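# Bolcombe to Clillar water records

Records kept by the Bolcombe twinning group for its school water work in Clillar. The files cover filter deliveries, tap repairs and the weekly use sheets filled in by the two schools. They were put together so that the next group of people to take this on does not have to start from a box of letters.

Last tidied 29/07/2021 by Elif Naz Kahraman.

## What is in the folder

| File | Contents |
|---|---|
| `deliveries.csv` | One row per filter or spare part sent out |
| `repairs.csv` | One row per visit to a tap, pump or tank |
| `use_sheets.csv` | Weekly figures from the schools, 1,362 rows |
| `donations_summary.csv` | Monthly totals only, no names |
| `places.csv` | Short codes for buildings and taps |
| `notes/` | Typed-up letters and meeting notes, in English |

All the CSV files are UTF-8 with a header row. Open them with the encoding set by hand if you use a spreadsheet, or the Turkish letters in the place names will come out wrong.

## Background

The group started by paying for bottled water at the lower school in Clillar. That was dear and left a lot of plastic to get rid of, and after the first year the members voted to put the money into filters and taps. The upper school at Parkura joined later and has its own tank, so its figures don't line up neatly with the lower school's.

Money comes from the summer fair, the quiz nights and a standing collection at the Bolcombe library. Parts are bought in this country only when they can't be had locally. Most of the fitting has been done by the Samir workshop in Clillar, and their job numbers are in `repairs.csv` under `job_ref` - please keep these as text, as several begin with a zero.
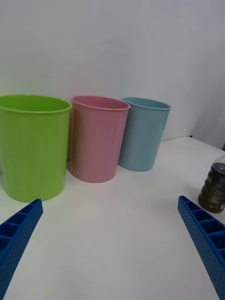

*Plastic cups, including a green one and a pink one.*

The use sheets began as a paper form. A teacher wrote down the tap code, the number of containers filled and any trouble with the flow, and the sheets were posted to us at the end of each term. Later ones came by email as scans. Every sheet was typed up by one person and read back by another.

## Columns in `use_sheets.csv`

- `week` - week of the school year, starting at 1
- `school` - `CL` for the lower school at Clillar, `PK` for Parkura
- `tap` - code from `places.csv`
- `litres` - litres drawn that week, worked out from containers filled
- `flow` - `good`, `slow` or `none`, as ticked on the sheet
- `remark` - anything else written down, put into English
- `typed_by` - initials

A blank in `litres` means the figure was not filled in. A zero means somebody wrote zero. Don't add the two together when counting weeks out of use.

## Known problems

1. 55 rows have a tap code that isn't in `places.csv`. Most look like taps at Parkura that were renumbered when the tank was moved. We have left them as written.
2. The lower school changed to a bigger container part of the way through its second year. Litres before and after have been worked out with the right size, but the week of the change is a guess.
3. Sheets for one whole term at Parkura were lost in the post. There are no rows for those weeks.
4. `flow` was ticked by whoever was on duty, and what one teacher calls slow another calls good. It is fine for spotting a tap that has stopped and not much use for anything finer.
5. `repairs.csv` has 333 rows, and a few of the early ones cover more than one visit.

Water quality is not covered. Test results are held by the schools and we have no copies, so nothing in this folder should be used to say whether a tap was safe to drink from.

## Privacy

Names of pupils and teachers have been taken out of `remark`. If you come across one we missed, tell us which row it is in and we will remove it. Donors are not listed anywhere in the folder, and the paper receipts stay with the group.

## Using the files

Other twinning groups, schools and students are welcome to use the records free of charge. Please say they came from the Bolcombe twinning group, and say which version you used. The tidying date near the top of this page serves as the version.

Corrections can be sent to Elif by way of the group's usual address. Give the file name, the row and what you think it should say. Changes are made in July, once the last sheets of the school year have been typed up.

## Still to do

- Match the old Parkura tap codes with the new ones
- Type up the second box of letters
- Ask the Samir workshop for the dates missing from the early jobs
- Add a plain text version of the blank use sheet to `notes/`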